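Mantelería de cuadros Merus para comedores, salas de reunión y espacios de uso compartido
Categoría: Textil de mesa > Manteles > Cuadros | Etiquetas: mantel a cuadros, rosa y blanco, comedor de empresa, hostelería

El mantel de cuadros Merus forma parte del catálogo de textil de mesa de Gunditz para entidades, residencias, centros de formación y establecimientos de restauración. Está concebido para vestir mesas de uso diario en las que se sirven desayunos, meriendas y comidas ligeras, y en las que la superficie debe quedar protegida durante toda la jornada.

Referencia: 3171-M
Denominación: mantel Merus, cuadro mediano
Unidad de venta: paquete de 4 manteles

Características del tejido

El tejido es una mezcla de algodón y poliéster con ligamento tafetán. El cuadro se obtiene en el telar con hilo teñido, por lo que el dibujo presenta la misma intensidad por ambas caras. Los bordes se rematan con dobladillo doble y esquinas en inglete. El orillo no queda visible una vez colocada la pieza.

La gama incluye tres combinaciones de color: rojo y blanco, azul y blanco, y verde y blanco. El rojo es un tono apagado que, según la iluminación de la sala, se percibe como rosado. Se recomienda solicitar una muestra antes de formalizar pedidos destinados a salas con mobiliario de color intenso. Las muestras se remiten sin cargo a las entidades registradas como cliente.

Colocación y uso

El mantel debe extenderse con caída en los laterales de la mesa. En mesas adosadas a la pared puede reducirse la caída posterior y ganar tela en el frente. Gunditz aconseja situar los elementos altos, como jarrones o botellas, en la parte de la mesa más alejada del comensal y reservar la zona próxima al borde para tazas y platos pequeños.

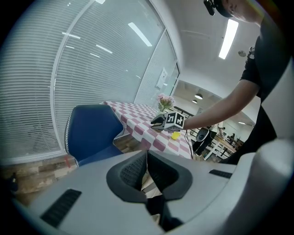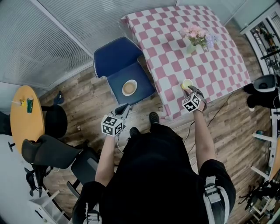

La caída no debe interferir con el paso ni con los asientos. En salas donde se emplean sillas con ruedas conviene comprobar que la tela no alcanza el suelo y, cuando sea necesario, encargar la pieza con el largo ajustado. El taller de confección admite medidas especiales a partir de 6 unidades por pedido. El plazo de entrega de estas piezas se comunica con la confirmación y no se inicia hasta la recepción de las medidas firmadas por el cliente.

Para mesas redondas existe la variante Merus R, confeccionada en una sola pieza. Esta variante no se suministra en verde y blanco.

Conservación

Lavar a un máximo de 60 grados con detergente sin blanqueantes ópticos. En el primer lavado, la pieza debe introducirse separada del resto de la ropa blanca. Secado en tambor a temperatura media. Planchar por el revés, con la tela ligeramente húmeda. Las manchas de café, té o zumo deben tratarse con agua fría antes del lavado. No se admite el uso de lejía en ninguna de las combinaciones.

Las entidades que contratan el servicio de lavandería con un proveedor externo pueden solicitar la ficha técnica en formato imprimible. En ella figuran el gramaje, la composición exacta y el encogimiento previsto tras los primeros ciclos.

Complementos de la serie

Servilleta Merus, a juego, en paquetes independientes. Referencia: 983-S.
Camino de mesa Zatine, liso, en color crudo.
Protector acolchado Zulu, para colocar bajo el mantel en mesas delicadas.

El protector Zulu se corta a la medida del tablero y no debe sobresalir por los laterales. No es compatible con la variante redonda.

Pedidos y devoluciones

Los pedidos se tramitan por escrito ante el departamento de Suministros a Entidades, cuya responsable es Lilian Rugemalira. Las consultas sobre medidas y confección corresponden a Algirdas Liepiņa. En ambos casos debe indicarse la referencia completa, la combinación de color y la dirección de entrega.

Se aceptan devoluciones de paquetes sin abrir dentro del plazo señalado en las condiciones generales de venta. Las piezas con medida especial no admiten cambio, salvo defecto de fabricación.

Última actualización: martes, 9 de mayo de 2023

Este sitio utiliza cookies propias y de terceros con fines técnicos y estadísticos. Puede aceptarlas, rechazarlas o configurar sus preferencias.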